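Search this thread
Latest
Top
Clear

Ilse Verschueren
A thread on changing the sheets in the small bedroom and trying to stick to a system for once. 2019-03-10 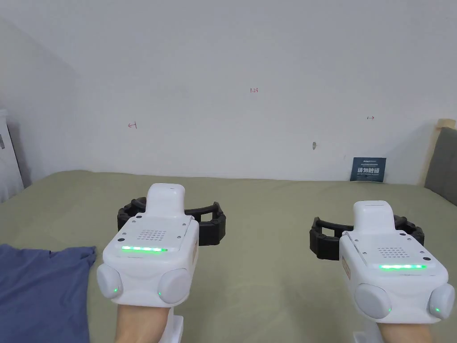

Sage green sheet on, white wall behind.

1/ I do the bedding for our place and for the two rooms my sister Leen lets out. Same beds, same sizes, so I started writing down how I do it. Several people asked after my last thread about the airing cupboard, so here is the bedroom part.

2/ The sheet is from Trusby. I bought it in the sale along with a spare in the same green. I wanted white originally but they only had white in king size and this bed is a standard double. I have got used to the green.

3/ Strip everything first. I used to change the pillowcases while the old sheet was still on and then put the clean pillows down on it. Now the pillows and duvet go on a chair in the hall and stay there until the sheet is done.

4/ Look at the mattress while it is bare. I hoover the top and the sides with the small upholstery tool and leave it with the window open while I have a cup of tea. In winter I make that a short cup of tea.

5/ Mattress protector next. Ours is the Homumau one with elastic at the corners. It is a bit noisy when new but it stopped after three or four washes. Wash at 40 and keep it out of the dryer, the label is quite firm on that.

6/ Fitted sheets. Find the label before you start. On the Trusby ones it goes at the bottom right corner as you stand at the foot of the bed. I marked the others with a couple of stitches in red cotton so I don't have to look.

7/ Far corner by the wall first, then the opposite one diagonally. If you do both top corners first, the bottom ones have to be dragged on and the elastic suffers. Leen does it her way and has replaced two sheets so far.

8/ Smooth it from the middle outwards with flat hands. I don't iron sheets. I fold them as soon as they come off the line and that gets most of the creases out. The rest go once somebody has slept on it.

9/ Someone will ask about thread count. My old ones said 900 on the packet and went bobbly within a year. The green doesn't say a number anywhere. It feels like ordinary cotton and washes like ordinary cotton, and I would buy it again.

10/ Duvet. I turn the cover inside out, put my hands in to the far corners, take hold of the duvet through them and shake the whole lot down. Dalal Najjar showed me the rolling method on her kitchen floor and I can't get on with it. I end up with a twist down one side every time.

11/ Button the cover before you straighten it. Doing up buttons on a made bed pulls everything towards you and then you have to go round again.

12/ About the wall. It has had the same plain white on it for years and I was going to put a shelf above the bed. Decided against. I don't want to lie under a shelf, and that is one less thing to dust. There may be a picture by April if I find one I like.

13/ Paint is trade white emulsion, matt. It marks if you lean pillows against it, so I wipe it with a barely damp cloth every other change. Scrubbing leaves a shiny patch. I know this from the landing.

14/ Storage. Each set goes inside one of its own pillowcases, fitted sheet and duvet cover and the other pillowcase, all folded flat. Then it stacks like a book and you pull out one bundle. I put the clean one at the bottom of the pile and take from the top so they wear evenly.

15/ How often. Every week for us, and between guests at Leen's obviously. Duvet itself twice a year at the launderette, as our machine at home won't take it. The big machine there is 70 minutes and then the dryer on top, so bring something to read.

16/ Washing the green: 40, ordinary liquid, no softener. Keep it apart from white things for the first two washes. Mine gave the water a slight tint the first time and nothing after that.

17/ Nabil asked whether a flat sheet is better. It is if you can do the corners properly and don't mind doing them again after two nights. I have two flat ones and use them on top of the blanket in summer with no duvet.

18/ Mathias asked what to do with a fitted sheet that has gone slack. You can unpick a bit of the hem and thread new elastic through with a safety pin. I did one last year and it took an evening. If the cotton has gone thin in the middle as well, cut it up for dusters.

19/ Pillows. Two each, one firm and one soft. The firm ones have a zipped cover under the pillowcase and those get washed once a month. If a pillow stays folded when you fold it in half, it is time for a new one.

20/ Next I need to sort the box of odd pillowcases under the stairs. Most of them don't match anything we still own. I'll post what I keep once I have been through it.

Related threads
Airing cupboard, shelf by shelf
Getting marks off matt paint
Folding a fitted sheet on your own
Leen's guest rooms: what we keep in the drawers
Which towels lasted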